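4. Primera prueba con vajilla: pasar un plato de una mano a otra 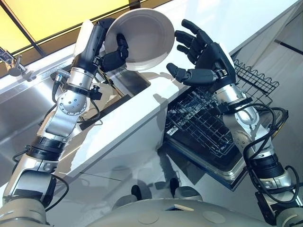
Antes de empezar conviene rebajar las expectativas. El montaje Lullwood se presenta en muchos foros como un robot que recoge la cocina, y lo que se consigue con esta guía es bastante más modesto: que una mano sujete un plato y la otra esté en condiciones de cogerlo. Para eso hacen falta los dos brazos levantados por encima del torso, el plato vertical en la mano izquierda y la derecha abierta a su lado, con los dedos extendidos y el pulgar hacia dentro. El lavavajillas se deja con la puerta bajada y el cesto a medio sacar, aunque en esta sección todavía no se coloca nada en él. Quien quiera saltarse la prueba y pasar directamente a la carga (sección 5) puede hacerlo; nosotros lo intentamos en el taller de Zollthorpe y no lo recomendamos.

4.1 Preparación

1. Compruebe que ha terminado la calibración de muñecas de la sección 3. Si el programa Vungate la da por buena a la primera, repítala de todos modos. El aviso de «calibración correcta» solo indica que el proceso ha llegado al final.

2. Revise el recorrido de los cables en los dos brazos. Deben quedar con holgura suficiente para que el codo se extienda del todo, y ningún bucle debe poder engancharse en el cesto, en el grifo o en el borde de la encimera.

3. Retire de la encimera los vasos, los cuchillos y cualquier otra cosa que no quiera ver en el suelo.

4. Limite la velocidad de las articulaciones al 8 % en el menú Movimiento. El valor de fábrica es 80 y no hemos encontrado ninguna tarea doméstica que lo justifique.

5. Tenga el pulsador de parada en la mano. Encima de la mesa no sirve.

PRECAUCIÓN: La puerta abierta del lavavajillas no es un apoyo. No deje que el brazo descanse sobre ella al cortar la corriente, ni confíe en que los frenos lo sostengan.

4.2 Agarre con la mano izquierda

6. Abra la mano izquierda y acerque usted el plato, sujetándolo por el lado contrario.

7. Cierre los dedos con el perfil «borde fino». El perfil «automático» calcula la fuerza a partir de la corriente de los motores y, en nuestra experiencia, acierta con los objetos gruesos y con pocos más.

8. Espere 3 segundos y suelte el plato poco a poco. Si se desliza, recójalo y vuelva al paso 6. Subir la fuerza es la solución que propone el asistente; antes pruebe a cambiar el punto de agarre.

NOTA: Haga las primeras repeticiones con un plato de plástico. La loza esmaltada resbala de otra manera, así que un buen resultado con plástico tampoco demuestra gran cosa, pero sale más barato.

4.3 Aproximación de la mano derecha

9. Lleve la mano derecha junto al plato en modo manual, con los dedos abiertos. No debe tocarlo todavía.

10. Mire la separación desde un lado y desde arriba. La vista simulada de Vungate dibuja los dedos más delgados de lo que son.

11. Cierre la mano derecha. Cuando ambas sujeten el plato, abra la izquierda.

12. Repita la secuencia completa hasta que salga bien diez veces seguidas. Una vez no cuenta, por mucho que apetezca grabarla.

PRECAUCIÓN: Si las dos manos tiran del plato a la vez, pulse la parada. No intente quitárselo.

4.4 Si algo falla

El plato gira al cerrarse los dedos: el pulgar llega tarde. Aumente su adelanto en 300 ms.

La mano derecha se detiene antes de llegar: casi siempre es un cable tirante. Vuelva al paso 2 antes de tocar ningún parámetro.

El programa muestra «objeto perdido» con el plato bien sujeto: es un fallo conocido de la versión de septiembre. El complemento Batista promete corregirlo. Lo instalamos y el mensaje aparece ahora con otro color.

Continúe en la sección 5, Colocación en el cesto inferior.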